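Bench preparation for two-arm manipulation cells

Bench preparation is the set of rules applied to the work surface, cabling and parts of a two-arm manipulation cell before and during supervised operation. It is treated separately from guarding and emergency stop design, which are covered by machinery safety standards, and from gripper selection. Most written rules on the subject are local documents kept by individual laboratories. The Banari bench code is one of the longer ones and is divided into 15 clauses.

Background

Early cell instructions dealt almost entirely with the arms: speed limits, payload, joint range and the position of the stop button. The table was left to the operator. The first Banari draft, edited by Nafula Barasa and Oduor Muriithi, was written after a review of stopped runs at the Ovham site, where 12 of 40 stops were put down to the bench and its contents. Loose cable was the most common entry, followed by parts placed outside the shared reach of the two arms.

Surface covering

The working area is covered with a single sheet of matte material in one plain color. Gloss is avoided because reflections disturb fixed cameras. The sheet is held at the near edge by a bracket or clamp and is replaced when a fold stands high enough to catch a fingertip or tilt a flat part. Creases that lie flat are accepted. Stains and smudges are accepted unless the vision system reports them as objects.

Tape across the working area is not permitted. Tape under the sheet is permitted along the far edge only.

Holding and idle arms

When one arm handles a part alone, the other is treated as idle but energized. An idle arm keeps its gripper clear of the part and of the path by which the part will leave the table. It is not switched off, and anyone reaching over the bench must assume that it can move.

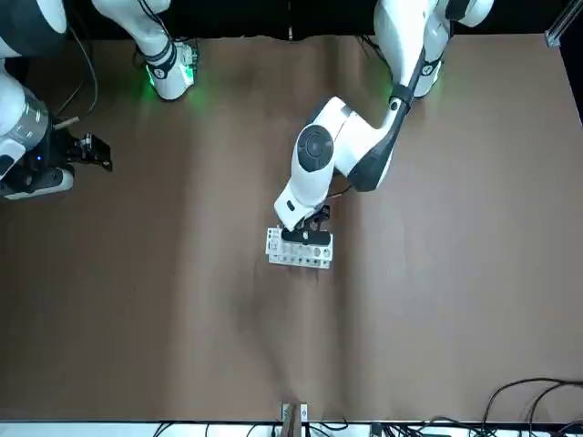

Tumaini Tanui objects that a clearance rule of this kind says too little, and that an idle arm ought to be sent to one fixed park position every time, whatever the task. The Banari editors kept the looser wording on the grounds that a fixed park position adds travel to tasks in which the second arm is soon needed. The Roltbridge code takes the opposite view and requires parking whenever an arm has no assigned step.

Parts

Parts are set down one at a time unless the task calls for several. Flat rectangular parts such as power strips are placed with free space on both long sides, so that the fingers can close across the width. A power strip used as a handling part is never connected to the supply. Its sockets are kept free of plugs and adapters unless insertion is the task, in which case the Banari code requires a second person at the stop button.

Grip position is recorded as near end, middle or far end. A middle grip is preferred for lifting — it limits the turning load on the fingers — and an end grip for sliding. Pressing a part against the bench is allowed only where the arm has force limiting turned on.

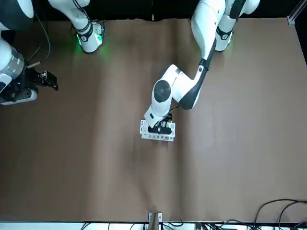
Cable routing

Cables fall into two classes. Arm cables run along the links and must keep enough slack for full wrist rotation without forming a loop that can reach the fingers. Bench cables serve cameras, controllers and other fixed equipment, and are to be kept at or beyond the table edge. A cable that crosses a corner of the sheet is tolerated under the Banari code if it stays outside the programmed reach of both arms. Under the Roltbridge code it is a fault.

Checks

The operator repeats four checks at each change of task: sheet, clamp, arm cables, bench cables. Status lights are read before anyone reaches over the table. Light colors differ between manufacturers, and the meaning in use is posted at the cell. Results go in the cell log with the operator's initials.

See also

Collaborative workspace; Cable management; End effector; Cell log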